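Werkstattbuch, Küchengeräte aus Holz
Dezember, Eintrag ab 8:40 Uhr

Stand vom letzten Mal: Die Wender sind geölt und haben gelegen. Heute Durchsicht, Wiegen und Entscheidung, welche Stücke in den Satz für Brirkby gehen. Angharad Cadwaladr war bis mittags mit dabei, danach habe ich allein weitergemacht.

Tisch abgeräumt und abgewischt. Lampe über dem Tisch ist wieder in Ordnung, das Flackern kam vom Stecker. Die Waage braucht neue Batterien, vorläufig die aus dem Feuchtemesser genommen. Wer den Feuchtemesser sucht und sich wundert: deshalb.

Durchsicht

Reihenfolge wie immer. Erst Blatt gegen das Licht, dann Kante mit dem Daumen abfahren, dann Stiel, zum Schluss das Aufhängeloch. Das Loch ist bei dieser Form ein Langloch, und die Innenkante ist die Stelle, an der am häufigsten noch Fasern stehen. Bei der vorigen Charge hatte ich das zu spät gemerkt und musste nach dem Ölen noch einmal mit dem schmalen Schleifstreifen durch, was man an der helleren Stelle später sieht. Diesmal vor dem Ölen gemacht und nach dem Ölen nur noch kontrolliert.

Von 93 Stück sind 11 zur Seite gelegt. Gründe gemischt: Äste im Stiel, ein paar mit offener Pore am Blattende, zwei mit verzogenem Blatt. Die verzogenen sind beide aus demselben Brett, Randstück, das hätte ich gar nicht erst anreißen sollen. Kommt auf die Liste für den Zuschnitt: Randstücke von Murell nur noch für kurze Teile. 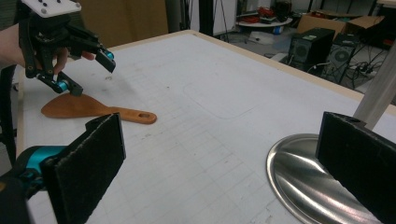 Angharad findet den Stiel zum Ende hin eine Spur zu dick. Sie hat den alten Wender von Cunha zum Vergleich danebengehalten, der ist schmaler und liegt ihr besser. Ich komme mit beiden zurecht, habe aber auch die größeren Hände. Wir lassen die Charge so und ändern erst die Schablone für das Frühjahr. Vorschlag: im oberen Drittel auf jeder Seite einen Millimeter weg, den Übergang zum Blatt unverändert lassen. Die Schulter soll weich bleiben. Beim allerersten Muster hatten wir dort eine harte Ecke, und genau da hat sich nach kurzer Zeit der Teig festgesetzt.

Blattkante: Vorn bleibt sie leicht gerundet. In Skiltville wollte man sie ganz gerade, damit man besser in die Ecken der Form kommt. Für einen Pfannenwender halte ich das weiterhin für falsch, die meisten Pfannen haben unten einen Radius. Gerade Variante wird als eigener Artikel notiert, ohne Termin.

Gewicht

Alle gewogen, die nicht zur Seite gelegt waren. Das Mittel liegt bei 68 Gramm, die Streuung ist kleiner als beim letzten Mal. Die schweren Stücke erkennt man schon beim Anfassen, dort ist der Stiel dichter gewachsen. Für den Satz ist das unerheblich. Für mich zum Merken: Das Öl macht weniger aus, als ich angenommen hatte, der Unterschied vorher/nachher verschwindet fast in der Anzeige.

Oberfläche

Glatter als die vorige Charge. Wässern, trocknen lassen, Zwischenschliff, noch einmal wässern, Endschliff, dann zweimal dünn Öl. Das zweite Wässern hat sich gelohnt. Ich hatte bei einem Stück zum Vergleich darauf verzichtet, und nach dem Abwaschen war es am Blatt deutlich rau. Dieses Stück bleibt in der Werkstatt und geht nicht mit.

Öllappen flach ausgelegt auf dem Blech draußen. Bitte nicht zusammenknüllen und nicht in den Eimer unter der Bank.

Einbrennen

Brandstempel sitzt jetzt an zwei Stellen: das kleine Rechteck oben unter dem Loch, der Kreis mit den Ringen auf halber Höhe des Stiels. Das Rechteck macht mir weiterhin Sorgen. Die Zeichen darin sind für diese Größe zu fein und laufen zu, sobald man eine Spur zu lange drückt. Drückt man kürzer, fehlt der Rahmen an einer Seite. Der Kreis ist dagegen unproblematisch, er verträgt auch eine ungleichmäßige Hand.

Versuche am Abfallstück, Regler am Brenner jeweils zwei Minuten stehen lassen, bevor gestempelt wird:

Stufe 3: zu hell, Rahmen lückenhaft.
Stufe 4, kurz gedrückt: brauchbar, Zeichen trotzdem nicht sauber zu lesen.
Stufe 4, lang gedrückt: Rahmen gut, innen zugelaufen.
Stufe 5: verkohlt am Rand, riecht und färbt ab.

Es bleibt bei Stufe 4 kurz, bis wir einen gröberen Stempel haben. Angharad fragt an, was ein neuer Kopf mit weniger Text kostet. Mein Wunsch wäre, die Ortsangabe wegzulassen und nur den Namen zu nehmen. Der Kreis sagt ohnehin genug.

Danach die Stempel am Stiel durchgesehen, die Lage zur Mitte stimmt mit dem neuen Anschlag viel besser. Vorher war der Kreis gern einmal zum Rand gerutscht. Der Anschlag ist nur mit einer Zwinge fest und verstellt sich, wenn man dagegen stößt, also nach jeder Pause nachmessen.
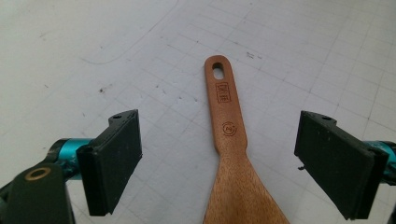

Offen

- Rasterunterlage reinigen oder ersetzen. Sie hat Flecken und dunkle Punkte. Mit Seifenwasser versuchen, kein Verdünner.
- Schablone Stiel ändern (siehe oben), alte Schablone beschriften und aufheben.
- Öl nachbestellen, es ist noch knapp eine halbe Dose da.
- Schleifstreifen schmal, feine Körnung, eine Rolle.
- Für Brirkby klären, ob einzeln mit Banderole oder lose im Karton. Fast 200 Banderolen liegen noch im Schrank, allerdings mit der alten Pflegeanleitung. Den Satz mit der Spülmaschine müsste man überkleben.
- Batterien.

Die aussortierten Stücke liegen in der flachen Kiste unter dem Fenster. Die mit Ast kann man zu Anrührhölzern kürzen, die verzogenen sind zum Ausprobieren der Beize freigegeben.

16:15 Uhr Schluss. Brenner aus, Stecker gezogen, Absaugung geleert.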